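## 3. Materials and naming task

### 3.1 Selection of objects

The study concerns kitchen objects whose parts share one body colour. Earlier work on household naming (Olvera and Hinojosa) used sets in which each item could be told apart by hue, so that "the red one" was nearly always a sufficient answer. In a single-colour set that answer is not available. The speaker must fall back on shape, size, finish, position or use, and the order in which these are tried is the main quantity of interest.

All objects were pale green. The shade was chosen after a short trial in August with white, grey and pale green goods from two suppliers, Kiditz and Castillo. White goods were set aside because respondents tended to leave the colour out altogether. Grey goods were set aside because painted surfaces and bare metal were given the same colour word, and the two could not be separated in the written answers. Pale green was named in almost every first answer and dropped from most second answers, a pattern that made it useful for the present purpose.

Objects fell into two classes. The first class, called *plain* below, held solid shapes with no moving parts and no obvious front. Short cylinders of different widths made up one group in this class. They were stood upright in a round, clear glass Petri dish (Figure 1). The second class, called *compound*, held appliances in which more than one cooking function is built into a single housing.
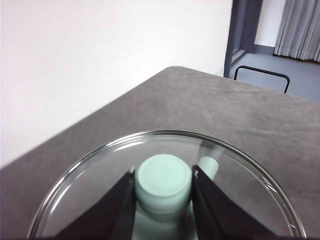 Plain objects raise a difficulty that compound objects do not. A respondent asked to name a short cylinder has no agreed word for it, and the answers spread over "cap", "lid", "stopper", "counter", "tablet" and "button". Each of these words carries a guess as to use. We did not correct such guesses, and a word was accepted as long as the same respondent applied it to the same piece on both passes. Where two pieces of one shape were present, the answer had to separate them. Width was the property used most often to do this, followed by nearness to the respondent. Height was used seldom, and where it was used it was often applied wrongly to the narrower piece, which respondents tended to call "tall" whatever its measured height.

The dish has its own effect on the wording. A clear wall gives a boundary without hiding what stands inside it, and respondents wrote "at the back of the dish" or "near the rim" far more readily than they wrote "behind" for the same arrangement on an open table. Jacinto Mendoza, who prepared the coding guide, treated all phrases that use the container as a landmark as one category, *container-relative*. We have kept that category here, although it joins phrases that differ in precision.

### 3.2 Compound objects

Compound appliances were included to find out where respondents place the boundary between one object and two. A kettle on its stand is normally one thing in speech and two things in the hand. Appliances for small kitchens extend this further, with a hotplate, a press and sometimes an oven sharing one base, one mains lead and one body colour. Sales leaflets name the whole by the meal it serves. Respondents rarely did so on the first pass. 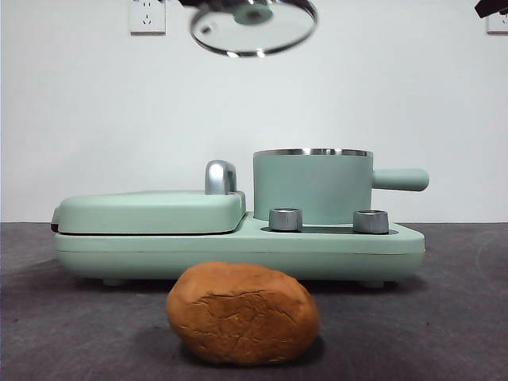 The boundary between parts was scored from the nouns used, without reference to how the item is built. An answer that gave one noun for the whole scored as *joined*, and an answer that gave separate nouns to areas of the housing scored as *split*. Mixed answers, such as "a grill with a pot on it", were scored as split with a head noun. The breakfast unit in Figure 2 produced many answers of the mixed kind. Its closed lid lies flat over the lower housing and matches the pot in colour, so that colour alone gives no help in dividing the two sides. Respondents turned instead to the metal: the upright chrome loop on the lid, the bright steel band round the top of the pot and the pair of silver knobs on the dark strip in front of it. The handle of the pot is green, and was mentioned less often than the loop even though it extends past the end of the base.

A rounded orange-brown piece was set on the table in front of the unit. It was written down as bread, as a roll, as clay and as a potato. Its function in the task was to supply a contrasting hue and so to check that respondents still used colour when colour was of any help. They did. "The orange thing" was the commonest first answer for this piece, and few respondents added anything on the second pass.

### 3.3 Procedure

Each respondent took part in one of 4 sessions. Objects stood on a dark grey table against a plain wall, and nothing was handled by the respondents. On the first pass they wrote a name for each object, in as few words as they wished. On the second pass they wrote an instruction that would let another adult pick out the same object or part. No time limit was set. Answers were written by hand on ruled sheets and typed up later by Nayeli Varela, with spelling left as found.

Illumination at the table was held at 2000 lux. This is brighter than most kitchens. Under lower levels in the trial, pale green surfaces in shadow were called grey or blue by a minority of respondents, and the colour counts could not then be compared between sessions. The setting has a cost: smooth top faces reflect strongly, and some answers refer to a "white top" on a piece of uniform colour. These answers were kept and marked.

### 3.4 Coding

The sheets gave 2825 separate phrases. Phrases that were illegible, that repeated the previous line word for word or that referred to nothing on the table were removed. From the remainder, a sample of 2000 phrases was drawn and coded independently by two of the authors. Disagreements were settled by a third, Rigoberto Gallegos, who had not seen the objects at that stage.

Most disagreements concerned finish words. "Shiny", "silver", "metal" and "steel" overlap in everyday use, and the first two may describe a surface while the last two name a material. The guide was changed after the first session so that "silver" counted as a colour when it stood before a noun and as a finish in all other positions. Phrases from the first session were then coded again under the changed rule. "Chrome" was always coded as a finish.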